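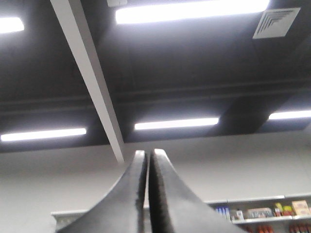
Trulport's wharf plates are going online

I got back from Trulport late last night with a bag full of flyers, a sunburnt neck and some very good news, so I'm typing this up before I lose the scrap of paper I wrote it all down on.

The news first. The Trulport wharf plates, all 1,204 of them, have been scanned and catalogued, and the first batch will be open for anyone to look at in December. If you've been reading this page for a while you'll know I have gone on about these plates more than once. For everyone else: they're glass negatives, taken over several decades by the harbour office to keep track of the state of the wharves, the cranes, the sheds and the slipway. They were work records. Somebody wanted to know whether pile such-and-such was rotting and a bloke was sent down with a camera. Of course he also got the fishermen, the kids swimming off the steps, the tea hut, a great many dogs, and the whole of the old east side before it was knocked down for the container yard. There's nothing else like them for that stretch of coast, and until now you had to write a letter and wait your turn to see even one.

The announcement came at the working harbours workshop, which I'd gone up for anyway. It's a small affair and I like it for that. You get people who run maritime museums, a few archaeologists, somebody from planning who looks nervous, and a handful of people like me who just write about old wharves and won't stop. This year we were in the Lemari, the former customs store at the bottom of the hill, where the tables wobble and the tea comes out of an urn the size of a toddler. I was put in the second row behind a very tall man and saw about half of most people's slides.

Tarun Mishra gave the talk on the plates. He's been running the scanning since it started and he has the slightly stunned look of someone who has seen the same crane four hundred times. He began with a plate of the fish steps that had been filed for years under "misc., north" and it got an audible "ooh" from the room. You can read the name on the side of a boat in it! A woman across the aisle from me said "that's my grandfather's" loud enough that Tarun stopped and asked her to come and find him at lunch. She did, too. I was in the sandwich queue behind them and eavesdropped shamelessly. She has the boat's logbook at home in a biscuit tin.

How it was paid for

Not with much. The plates were in 69 wooden boxes in a damp back room at the harbour office, and the first money was a $2,000 grant that went entirely on new enclosures and a dehumidifier. After that the scanning was done in fits and starts, whenever there was a room free and somebody trained to handle glass. Tarun was quite funny about the dehumidifier, which apparently has to be emptied by hand, and which he has driven back in to empty on more than one public holiday.

The catalogue has been built in Udix, which I'd never used before. I had a go on the laptop they'd set up at the back and it was fine. The search is fussy about plurals (try "crane" and then try "cranes" and you'll get two different lots, at least on the version I saw) but the zoom is lovely and quick, and each plate has its original caption typed out exactly as the harbour office wrote it, spelling and all. There's a second box underneath for what's been worked out since. I much prefer that to having the old caption tidied up and the original thrown away. My favourite so far reads, in full, "Shed 4, bad."

There was a decent argument about the captions, as it happens. Some of the old ones use words for people that none of us would use now, and one of the archaeologists asked whether they ought to be shown straight off on the results page. Tarun's answer was that the wording stays on the record but sits behind a click, with a note, and that they'd talked it over with families on the east side before settling on it. A fellow near the window wasn't happy with that and said so at some length. I can see both sides. I'd rather have the record whole, but I'm also not the person who'd be stumbling across my great-aunt described that way on my phone on the bus.

What's in the first batch

The first release covers the north wharf, the fish steps and the slipway. The east side comes after, and it's the bit I'm really hanging out for, but it's also the bit with the worst captions and the most broken plates, so I'm trying to be patient. Fourteen plates are cracked right through. They've been scanned in pieces and put side by side on the page with the gap left showing. Nothing has been filled in or retouched, and good on them.

You won't need an account to look. You will need one if you want to leave a comment against a plate, and please do that if you know anything at all. Names of boats are especially wanted. So are names of people, obviously, but Tarun said they've had better luck with boats, as people remember them and there's usually a registration you can check it against. He'd also love to hear from anyone who can tell one end of Shed 2 from the other. There are dozens of plates of Shed 2 and half of them could be back to front.

Downloads will be free for private use and for schools. If you want one for a book there's a form, and I didn't catch the fee. I'll ask.

The walk

On the second afternoon they took us along the waterfront with prints in our hands, stopping wherever a plate had been taken from so we could hold it up and compare. I've done this sort of thing in other towns and it can be pretty dreary if everything's gone, but Trulport has hung on to more than you'd expect. The bollards on the north wharf are the same bollards. The steps are the same steps, with a handrail added. At the slipway the winch house is still standing, padlocked, with a pigeon going in and out through a missing pane, and there was a lot of muttering about that from the conservation people, who all seemed to have opinions on the roof.

Then you turn the corner to the east side and there's a chain-link fence and a car park. We stood there with our prints of the tea hut and somebody took a photo of the bitumen. The wind was coming straight off the water by then. I'd left my jacket in the Lemari.

I asked our guide whether the council had any plans to mark the spot and she said there'd been talk of a panel on the fence using one of the plates. I hope it comes off. It'd be a cheap thing to do and there's plenty of fence.

And Nigam?

A few of you have written to ask whether this means the Nigam plates will be next. Nigam is the smaller port up the coast, and its harbour office used the same photographer for a while, so there's a set of negatives from there as well. I put the question to Tarun over a cup of tea. The short version is that it's being talked about and no one has promised anything. The Nigam plates are in private hands, the owner is willing to have them scanned but doesn't want them to leave the house, and the house is up a very steep track. He thought it could be done with a portable setup and a dry week. I offered to carry things. I'm not sure he took me seriously but the offer stands.

I had hoped to stop in at Nigam on the way home and have a look at the old pilot station, but the bus times don't work at all (there's one at 6.40 in the morning and one after school, and that's your lot). Next time I'll hire a car.

If you want to go

There's a small display in the front room of the Lemari, with prints from the north wharf set and two of the original boxes, lids open. It's free and it's up until the end of December. The room is open from ten until three and the door sticks, so give it a shove. The prints by the window are already getting a bit of sun on them in the afternoon, and I did mention it to the young man on the desk, who said he'd see about a blind.

Parking is hopeless at that end. Leave the car at the top of the hill and come down by the stone stairs next to the bakery, where you should also get a cheese and leek pasty while you're at it. The café on the wharf itself was shut both days I was there.

I'll put the catalogue address up here once it's live, along with some of my favourite plates if I can get the form filled in properly. The woman with the logbook has promised to send me a few pages of it, and I've already written to her to say yes please.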